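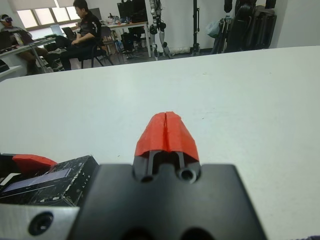

Dollow, a Thursday in February.

About Clidora

Clidora is an independent laboratory for the analysis of historic mortars, plasters and renders. We take small samples from old walls, work out what they were made of, and write a specification that a mason can mix from. Our clients are mostly architects, surveyors and building contractors. We also accept work directly from owners.

The laboratory was set up by Sveva Serra, a geologist, and Nadhirah Kusuma, who trained as a chemist and then spent several years on site with a lime plastering firm. They had met over a disputed report on a churchyard wall. The report gave a lime to sand ratio to two decimal places and did not say which part of the wall the sample came from. Our sampling form still begins with a sketch of the elevation.

There are now 16 of us. Sample reception, preparation, microscopy and the wet laboratory are all at Dollow. Site visits and reporting are run by the same people who do the bench work, so the person who writes your report will normally have handled the sample.

What we do

Most enquiries concern repointing. A wall built in soft brick or porous stone has been repaired at some point with a hard cement mortar, moisture can no longer leave through the joints, and the face of the masonry has begun to fail. The original mortar usually survives further back in the joint. From a piece of that original material we can determine the type of binder, the proportion of binder to aggregate by mass and by volume, the grading and mineral content of the sand, and the presence of additions such as brick dust, ash, chalk or hair.

Each sample is examined under a low-power microscope first, dry and unbroken. It is then divided. One part is set in resin and ground to a thin section. A second part is crushed gently and dissolved in dilute acid, and the remaining aggregate is washed, dried and sieved. A third part is kept back untouched. Where the aggregate contains shell or limestone, acid will remove some of it along with the binder, and the figures have to be corrected from the thin section. Reports that skip this step tend to give mixes that are too rich in lime.

We do not give strengths for historic mortar. The pieces are too small and too variable for the result to mean much. If a structural engineer needs a value, we will discuss a different kind of test.

Narik

Narik is our reference collection. It began as two drawers of leftover material and now holds 3,090 retained samples, each stored with its sampling sketch, sieve results and photographs of the thin section where one was made. Of these, 926 are sands from working and disused pits, which we use for matching. When a specification asks for a sand similar to the original, we search Narik for the nearest available source and send a small bag of it with the report. Colour matching is done by eye, in daylight, against the dry mortar.

Entries are closed for ten years at the client's request and are otherwise open to researchers by appointment. We do not lend samples. Thin sections may be viewed at Dollow on our own microscopes.

Harahap

In our fourth year we took over the Harahap plaster archive, a set of notebooks, trial panels and moulds left by a decorative plastering business that had closed. The notebooks record mixes for run cornices and cast work, in a private shorthand. Roughly half has been transcribed. The trial panels are more useful than expected – several have the mix scratched on the back – and have been sampled for comparison with the written record. Where the two disagree, we have gone with the panel.

Sending us a sample

We need a piece about the size of a walnut, or several smaller pieces from the same joint adding up to the same amount. Take it from behind the weathered surface, at least 30 mm in if this can be done without loosening the masonry. Powder and drill dust are of little use. Put each sample in its own bag, write the location on the bag, and do not wrap it in damp paper. If the building is listed, please check whether consent is needed before you remove anything.

Standard analysis takes 15 working days from receipt. Thin section work adds a further ten, as the resin has to cure fully before grinding. Work is taken in the order in which it arrives and we do not offer a faster service for a higher fee.

Independence

Clidora does not sell lime, sand, ready-mixed mortar or any other building product, and takes no commission from those who do. Specifications name a class of binder and a sand grading. Suppliers are listed separately on request, in alphabetical order.

Visiting

The laboratory is open to clients from 9.30 to 4.00 by arrangement. Parking is in the yard behind the building. Please bring samples to the side door – the front office is not always staffed – and ring the lower bell.

Enquiries about analysis go to Nadhirah Kusuma. Enquiries about Narik or the Harahap notebooks go to Sveva Serra.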